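The repair bench at Garerora

Posted 1/28/18

The woman who runs the repair bench at Garerora learned the work from her father, who fixed radios in a shed behind the house and kept his screws in baby food jars. She is 81 now and still at the bench four mornings a week. We met in the back of the shop, where she was putting a new spring in a kitchen timer.

"It's a cheap timer," she said. "The owner could buy another one for less than I'll charge him. He knows that. He likes this one."

Garerora opened as a hardware store and the bench was an afterthought, a counter beside the key cutter where people could leave a toaster or a lamp. The hardware side closed after the big stores came to the highway. The bench stayed. It takes in clocks, sewing machines, mixers, record players and, more often than she would like, hair dryers.

"I don't mind a hair dryer, but most of them are glued shut," she said. "You break the case getting in, and then you've got a working dryer with no case."

What comes in

Her favourite jobs are sewing machines. The older Rikmont models can be taken down to the bare casting with two screwdrivers and a small spanner, and she has a drawer of parts from machines that were past saving. She will spend a whole morning on the tension assembly alone if the customer sews for a living.

"Someone who does a hem once a year won't notice. A dressmaker will be back the same afternoon to tell me it's pulling."

She is less fond of coffee grinders. Fröhlich made a good one for years, she said, with a steel collar that could be tightened by hand. The later ones have a plastic collar that cracks along the same line each time. She has started turning replacements out of brass on a small lathe and charges $40 for one, fitted.

"I told the first fellow it would outlast the motor. It did, and he brought it back wanting a motor."

Customers are asked to write down what the thing was doing when it stopped. She said most people write "broken" and leave it there. A few write a full page, and those are the ones she looks forward to. One customer had kept a diary of a mantel clock for most of May, noting each evening how far it had drifted and whether the heating was on. The fault was a bent pivot, and the diary had nothing to do with finding it, but she kept the pages.

Small parts and how to hold them

I asked what beginners get wrong. She runs a class on the first floor of the community hall, and it usually fills up.

"They grip too hard," she said. "You get a little pin in the tweezers and you squeeze, and it's gone across the room. Then everyone's on the floor with a torch."

She has students work over a tray with a raised lip and a light cloth in the bottom. Pins and springs are laid out in the order they came off, left to right, and nothing goes back on until the whole row has been cleaned. She doesn't allow magnets near clocks. For the first two sessions the class does nothing except take pegs and pins out of a practice board and put them back.

"It's dull, and I tell them so. Some of them don't come back for the third one. The ones who do have got steady hands by then."

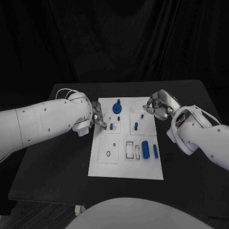 Money and the trade

The bench pays for itself and not much more. Last year it took in 92 sewing machines, which was the best year she has had for them, and a much larger number of small appliances that she didn't bother to add up. Rent is the main cost. Parts are the next, and they are getting harder to find.

Bramis, the wholesaler that used to supply most of her belts and bearings, will now only sell a belt in lots of 1,000. She shares an order with two other repairers, one of whom is a day's drive away.

"We split the box on the kitchen table. I've got enough drive belts to see me out, and whoever comes next as well."

Whether there will be someone next is not settled. A former student covers the bench when she is away and has asked about taking it on, but he has a full-time job and a young family. She has told him there's no hurry.

She finished the timer while we talked, wound it to five minutes and set it at the end of the counter. Then she pulled the next job over, a desk fan with a note taped to the cage. The note said "broken".

The bench is open mornings, and the price list is taped up beside the key cutter. Hair dryers by arrangement.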